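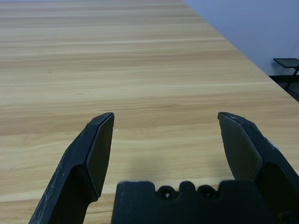
Gripper pads need more cleaning than any other part of a club arm, and most teams leave it until the arm starts dropping things. Dust from the table, skin oil and bits of tape all end up on the two flat faces that do the holding. Before you clean, open the fingers wide so both pads face you with a clear gap between them, and have nothing else on the table within reach of the arm. Scuffs and whitish scratches on the outside of a black finger can stay. They look bad and do no harm. The pads are what you are cleaning.

What you need
A lint-free cloth, a cup of warm water with a drop of dish soap, a second cloth, cotton swabs and a soft toothbrush. Skip window cleaner and acetone. Acetone softened a printed finger for our Linitus team in December, and Nima Ghorbani spent an evening filing the replacement to fit.

Cleaning the pads
Cut the power at the switch first. Stopping the program is not enough.
Brush the pads from the base toward the tip.
Wipe with the damp cloth, wrung out hard. Water should never run down into the base.
Use a swab along the beveled edge, where the dirt packs in.
Dry with the second cloth and wait 5 minutes before gripping anything.

Screw holes and corners
Dust sits in recessed holes and then gets pushed into the threads when somebody puts a driver in. Use a dry swab, then a short strip of masking tape pressed in and pulled out. Canned air is fine if the can stays upright.

The table
A smooth table with a bit of sheen is easy to wipe but can glare under ceiling lights, and that bothers a wrist camera. Chathurika Saha lays a sheet of matte shelf liner over the work area for practice runs – cut it to size and tape all four sides, or a finger will catch the edge. Wipe for crumbs before every run. No snacks at the arm table, including for parents.

Push chairs back as far as the longest reach of the arm plus a hand's width. We mark that line on the floor with painter's tape.

Checking the grip
Close the fingers slowly on an index card. It should hold evenly on both sides when you tug it. If one corner slides, a pad is dirty or a finger is loose, so clean again before you touch the screws. Then try a full water bottle with the cap on. Ours is 310 grams and lives in the Skotent kit box with the spare pads.

Spare pads are in the bag marked Trakier. Tell Fereshteh Kordestani when you take the last pair.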